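Who Takes the Minutes? Office Housework and Gender at Two Samcombe Employers
Project report, Getsemaní Pacheco and Wafula Swai

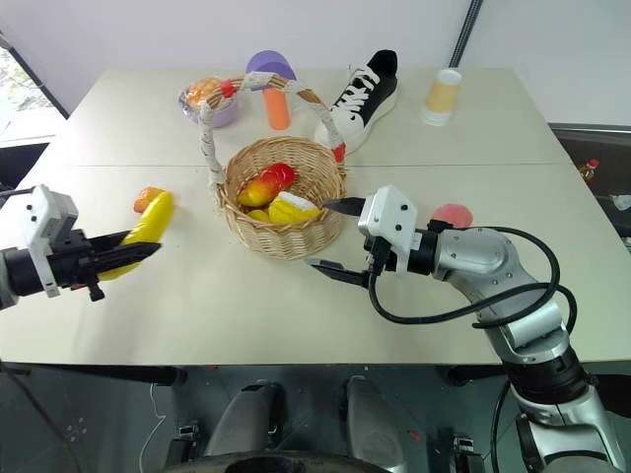
Fig. 1. Wicker basket with toy food, and a high-top sneaker behind it.

We wanted to know who does the jobs at work that get no one promoted: taking notes, ordering cake, finding the missing stapler. Our supervisor, Jocelyn Lagman, warned us that the answer might be dull. It was women, so in that sense she was right.

We sent a survey to staff at Bisesska and Tokine in May and got 172 replies. We also read 80 sets of meeting minutes, a task we recommend to anyone with trouble sleeping. Women signed most of them at both firms, including at Tokine, where a rota is meant to share the job out. The rota is kept by a woman.

Men in our interviews mostly said they would be glad to take notes if asked. Several added that their handwriting was bad – the minutes are typed.

Limits: 2 firms in one town is a small sample, and people who answer surveys may also be people who order cake. Erasto Ondieki coded the open answers and disagreed with us often. Where he did, we used his version.

The notes for this report were taken by Getsemaní.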